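Astham Town Forum > Parks and Open Spaces > Từ Garden: the new sign and the old wording

assuncao_a
Good evening to all. I write concerning the small public garden behind the library in Astham, the one which is named Từ Garden. The Fletivley district parks office has put a notice on the gate saying that the present sign will be taken down in December and replaced by one of the new standard signs. I went to the library to look at the drawing. On the drawing the name is written "Tu Garden", without the marks, and the dedication text is no longer there. In its place there is a telephone number and a map of dog bins.

For those who moved here later, the garden was a coal yard before. It was given its present name in memory of Mrs Từ, who taught evening classes in the library for many years and who taught me most of the English I am using now. The old sign has her name correctly and then two sentences about her. I would like to ask whether anyone knows who decides on the text, and whether it is still possible to object.

Anderson Assunção

gatepost
I saw the notice too. It's part of the district scheme, every park and garden is getting the same sign from Pridar. Dark green, white lettering, on two metal posts. I think they look all right to be fair. The one at the cricket field is already up.

Wording is decided by the parks office, not by the town council. The town council gets "consulted", so they get a copy of the email.

marrowfat
The old sign is rotten at the bottom. I pushed it with one finger last winter and it moved. Something has to be done, so I can't get very cross.

assuncao_a
Thank you both. Marrowfat, I agree with you that the sign must be replaced. It was never painted at the foot and it stands in wet grass. My question is only about what will be written on the next one.

gatepost, do you know if the email is public?

gatepost
Should be in the papers for the parks meeting. Look under appendices. They put everything interesting in the appendices.

assuncao_a
I have found it, with some patience. The paper says: "Where existing signage contains commemorative text, this will be recorded and retained in the archive." So the two sentences will go into a folder in Fletivley. It also says that the standard lettering "supports the English alphabet only", and this explains the missing marks.

The cost is 300 pounds for each sign, posts included. A sign "outside the standard design" is priced at 800 pounds, and the difference must be paid by the group which asks for it.

three_hens
I'm going to be the unpopular one. It's a sign. People need to know what the place is called and who to ring when the bin is on fire. Most people walking past have no idea how to say it with or without the little marks, and I include myself. If every garden gets its own special board we are back to the mess we had ten years ago, when half of them were falling over and nobody knew which office owned which.

Put her story on the library website where there's room for it.

lower_astham_lad
Agree with hens on the cost, not on the name. My surname has an apostrophe in it and I've had fifty years of forms that can't cope with an apostrophe. It does wear you down. If you name a place after someone you spell it the way she spelled it.

assuncao_a
three_hens, you are not unpopular with me, it is a reasonable opinion. I will try to answer with the same care.

The marks are a part of the spelling. In Vietnamese the same two letters with other marks, or with none, can be another word altogether. Mrs Từ used to write her name on the board at the first lesson of every year and ask us to copy it. Then she asked each of us to write our own names with everything they needed. I had not written the ç and the ã in my own name since I arrived in this country. I had thought it would be impolite to the people in offices. So you will understand why this small point is for me not so small.

About the website, I would be glad to see her story there also. But the person who sits in the garden to eat a sandwich does not look at the library website.

three_hens
That's a nice story and I mean that. I still think the council should buy the cheap sign. You could do a separate plaque. On the wall, not on the sign. Then it doesn't matter what Pridar's lettering can do.

marrowfat
A wall plaque needs permission from the library as it's their wall. It's also listed, or the front half is. I forget which half.

gatepost
Front half. The garden wall is just a wall.

I asked my cousin who works on the printing side of things, and she says there is no technical reason at all for "English alphabet only". It's vinyl cut by a machine. If the font has the letter, the machine cuts the letter. Somebody has ticked a box on an order form and that's the whole reason. Worth ringing them.

assuncao_a
I have telephoned to Pridar this morning. The lady was friendly and she confirmed what your cousin says. They can cut any letter if the customer sends it in the correct form, without extra charge. She said the restriction was in the order and did not come from them. I have asked her to write this to me, and she did so before lunch.

So the name itself can be corrected without money. What remains is the dedication, and here I would like to hear opinions before I write to the parks office. There are three possibilities as I see them. We can ask for the two sentences to be added in small letters under the name. We can do as three_hens proposes and make a plaque for the wall. Or we can pay the difference for a wooden sign like the old one.

lower_astham_lad
Small letters under the name, job done. Is there room?

gatepost
Not with the dog bins.

wren_on_44
New poster, I usually only read. I go past the garden on the 44 twice a day and I did Mrs Từ's class too, a few years after you I think. I would put money towards a wooden one. The green metal ones look like something outside a health centre. The garden has a wooden gate, wooden benches and that arch with the climbing rose, and a metal sign on two posts would look as if it had been delivered to the wrong address.

three_hens
And who oils it? Marrowfat has already told us what happened to the last one.

wren_on_44
I would. I'm there anyway.

assuncao_a
wren_on_44, I am very glad to read you here. If you had the class on the upper floor, you will remember that the window did not close.

About the wood, I have thought more about it and I also prefer a wooden board, if it is kept off the ground this time. My wish is that it should be left in a light natural colour and should not be stained dark as the old one, where the letters were hard to read after some years.
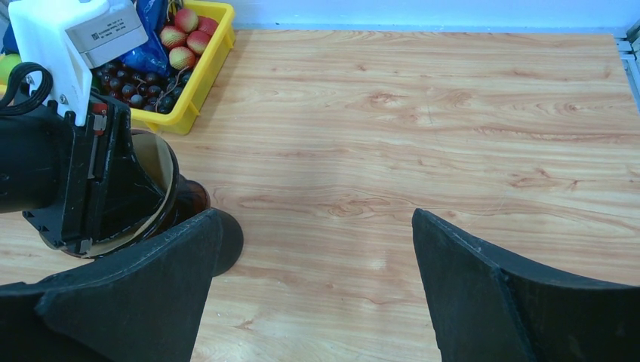 A sign for a garden should be readable from the path and it should also be pleasant when you stand close to it, and for me the colour of the board decides a great part of this. I am thinking of a pale tan like that of the tabletop, with orange-brown lines in the grain, and the grain running mostly from side to side so that it goes along with the lettering and does not cross it. Dark green letters on such a ground would still match with the district signs. I do not know which timber would give this and also survive our rain, so if somebody here has worked with outdoor wood I would be thankful for advice. A tabletop has an easier life than a sign.

marrowfat
Larch or sweet chestnut would do outdoors. Both go grey in a couple of years if you leave them alone, so if you want to keep it pale you need a clear oil with UV protection in it, and you need to do it every spring. Cut the top edge at a slope so the water runs off. Metal shoes at the feet, bolted into concrete, and keep the wood a hand's width above the soil.

Routed letters, painted. Don't let anyone talk you into stick-on ones on timber, they peel.

lower_astham_lad
Will oiled larch look like that though? The ones I've seen are more orange.

marrowfat
Chestnut then. Paler to start with. It can bleed a brown stain in the first wet months, tell your people not to panic.

three_hens
Still against spending on it, for what that's worth. But if the district pays its 300 regardless and you lot find the rest, it's no skin off my nose. What I would not accept is it coming out of the town playground money, which is where these things have a way of coming from.

assuncao_a
I give you my word that I will not ask for the playground money. I will write in the letter that the difference will be collected privately.

Here is what I intend to send. First, that the name be spelled Từ on any sign, of whatever material, and I attach the message from Pridar. Second, that the order for our garden be held back until the meeting has considered a wooden board with the two sentences. Third, if the board is refused, that we may fix a plaque on the garden wall.

gatepost
Put the third one in a separate letter. If you offer them the cheaper way out in the same letter they'll take it before they've read the rest. Also mention the petition from when the garden was named, that's in the old minutes: 1,829 signatures. For a town this size it's a lot of people, and it was for the name with the marks on it.

assuncao_a
This is good advice and I will follow it. I did not know that the number was recorded. I remember standing at the table outside the baker's with the sheets, and it was raining on them.

wren_on_44
Do you still have the exact words from the old sign? The bottom line has gone, I looked from the bus.

assuncao_a
I have them in a notebook. The first sentence is: "Mrs Từ taught in this town and is remembered by those who learned from her." The second is: "Please sit down." It was what she said at the beginning of every lesson, and some people on the council at that time did not want it, as they thought it would sound like an order.

three_hens
I always wondered about that. I thought it was about the benches.

marrowfat
Letters of that length, routed, you want a board at least as wide as your outstretched arms. I'll draw something up if you send me the wording by message. The man who did the allotment gate might do it for the cost of the timber if he's asked before he gets busy.

assuncao_a
I have sent it to you now. Please look carefully at the mark on the ừ — there is the small hook on the right side of the letter and the other one above, which goes down from left to right, and both must be there.

gatepost
Deadline for letters to the parks meeting is noon, by the way, not end of day. They moved it.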